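January, evening, bat bench

Finally got a proper stretch of time with the wood bats today, so I want to get all of it down before I forget which barrel was which (I did forget once already, hence the masking tape on the knobs now). Coffee was good, the heater behaved, and I had the place to myself until Prasanna Khan came by after lunch with the ball bucket.

The question, for anybody picking this notebook up cold: the Coltelance guys have been complaining since fall ball that the new maple bats feel dead off the end, and the older Fleredard ash ones don't. Same listed length, same listed weight, pretty much the same turn on the barrel. My hunch has been that the cup in the end of the Fleredard is deeper and the balance point sits closer to the hands, so the hitters get the barrel around sooner and blame the wood when they don't. Prasanna thinks it's moisture. We've been arguing about it very happily for weeks.

Started with weights. The first maple came in at 988 grams with the tape still on the handle, which is heavier than I would have guessed from swinging it, and I went back and weighed it again because I didn't believe it. Same number. I should have stripped the tape first, I know. Will do it next time and write both.

Balance points next, done the old way on the knife edge of the steel rule clamped in the vise. It's fussy work and I love it. You nudge the bat along until it hangs there and quits thinking about which way to fall, then pencil a tick on the barrel side. The maple tick landed 20 mm farther out toward the end than the ash one. That's a lot! I set it up over again from scratch, turned the bat a quarter, and got the tick in the same place, so I'm inclined to trust it.

Then the pendulum swings, which is how we get at the swing weight. Pivot goes at the usual spot up from the knob, bat hangs down, small push, count the swings with the stopwatch going. I did 100 swings on each bat and my arm of course did nothing at all but I was still worn out by the end. Lost count on the second ash bat when the phone rang (Khunthong's, asking if we still want the rosin; yes we do) and had to start over. Times are on the loose sheet, clipped inside the back cover. I haven't run them through the formula yet and I'm not going to do it tonight with tired eyes, I'll only drop a decimal.

Prasanna did the knock test while I was doing that. Hold the bat loosely up by the handle, tap down the barrel with a ball, listen and feel for where the sting goes away, mark it. She is far better at it than I am, she has the ear. Her marks on the maples are a bit all over the place and she wasn't happy with them, so she wants to redo those with her eyes closed and somebody else holding the pencil. Fine by me.

Moisture: the pin meter from Okeo is reading the same for everything, bats, bench, broom handle, so I think it needs a battery or a new home in the trash. Until that's sorted, the moisture theory is neither up nor down, and I promised Prasanna I wouldn't gloat in the notebook.

One thing I noticed while putting stuff away. The grain on the third maple isn't straight down the handle, it wanders off to the side a good bit by the time it gets to the taper. I put a red dot on the knob and set it apart. Please don't let anyone take that one into the cage, even for soft toss. I'd like to do the ink dot on it and see the slope properly.

Still to do:

- strip handle tape, reweigh all 5
- cup depth on every bat, with the depth end of the calipers this time
- work up the pendulum times
- battery for the meter
- ask the hitters to swing them blind, handles taped alike, before we tell them anything

I really want that last one done before the numbers get around the clubhouse. Hitters are wonderful people but once they hear a bat is slow, it's slow forever.

Left the rule clamped in the vise, mind your sleeves.
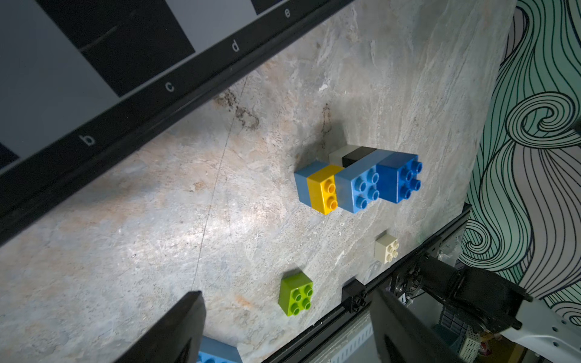

Toy bricks on the gray marble-patterned top, lettered board behind.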